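20 March 2018

Up before the alarm again. Rain on the skylight, cat on my feet, the usual list going round in my head. Writing this fast because the bus to Pramville goes at twenty past and I still havent found my other boot.

Morning

The tooth. Still the tooth. Chewing on the left only, which means toast takes forever. Rang the dentist at Camargo and got the recording, then the other recording, then a very young man who said he could do August. August! Told him I'd be eating soup until August. He said he would put me on the short list. Don't believe in the short list.

Oatmeal for breakfast then. Brown sugar, no raisins. Mom used to make it so thick the spoon stood up, and I still can't get it like that, mine always goes to glue or to water. Must ask my sister, she was the one who watched.

Two letters in the box. One from the water company, one from Lucimara Dantas, real paper, real stamp, four sides of her tiny slanted writing. Read it standing in the hall with my coat on. She's leaving Bosport for good. House is sold, goats are going to the neighbor, she wants to be near her son before the baby comes. She says the sea has got too loud for her. I know what she means but it made me want to cry a bit. All those summers. The green gate, the plum jam, that awful folding bed that bit your fingers. She wants me to come and take the books before the movers do. 700 dollars they are charging her, and they won't even wrap the plates.

Have to answer tonight. Not tomorrow, tonight.

Midday

Missed the bus. Boot was in the laundry basket, don't ask. Walked as far as the bridge and got the next one, wet through, sat by a man eating an entire cold chicken out of foil. Windows all steamed up. Kept thinking about the books. Where would I put them? The shelf in the back room is already bowing, and the landlord says no more screws in that wall. Could do the window end if I move the sewing machine. But then where does the sewing machine go.

Got to Clulness late and went the back way in. White top day, dark cap day, everyone looking half asleep. Ate my soup out of the flask (lentil, too much cumin). Went over the train times in my head. It's 3 trains to Bosport now they've cut the direct one, and the middle change is only a few minutes, I'd never make it with a suitcase of books coming back. Maybe post them. Maybe only take the poetry and the bird one with the torn cover.

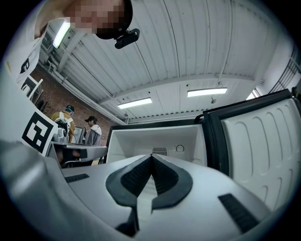 Evening

Home by six. Fed the cat, who acted like she'd never been fed in her life. Rain stopped and there was a strip of yellow sky over the garages, very pretty, lasted as long as it took to fill the kettle.

Started the letter to Lucimara and tore it up. Started again. The first one was all about me and the tooth. The second was better - told her about the seedlings (tomatoes up, peppers sulking, basil dead again) and that I'd come the first weekend the trains are running right. Didn't say anything about the sea. Didn't know how to. Asked if I could have the gate key when she's done with it. Silly thing to want. It doesn't open anything of mine. But I can see it on the nail by the kitchen door, next to the calendar, and I think she'd like that.

Then of course no stamps. Turned out the whole drawer. Found a dead battery, the good scissors I accused my sister of taking, foreign coins, a photo of Dad on the dock squinting at somebody. He's younger in it than I am now. Sat with that one for a while. Put it up against the sugar jar.

Owe my sister an apology re scissors. Will ring her and ask about the oatmeal first and sort of slide it in.

Tooth bad again after supper, cloves not helping, tastes like Christmas in there. Took 2 of the white pills and read the same page of the library book over and over. It's due back and I don't even like it, the husband did it, he's been doing it since chapter one. Going to give up on it.

Things for tommorow - stamps, cat litter, light bulb for the landing (the fat kind), ring the dentist and be nicer to the young man. Water bill can wait. Ask at the market for boxes, the banana kind with the handles, in case I do bring the books home myself.

Cat's on the letter. Leaving it til morning.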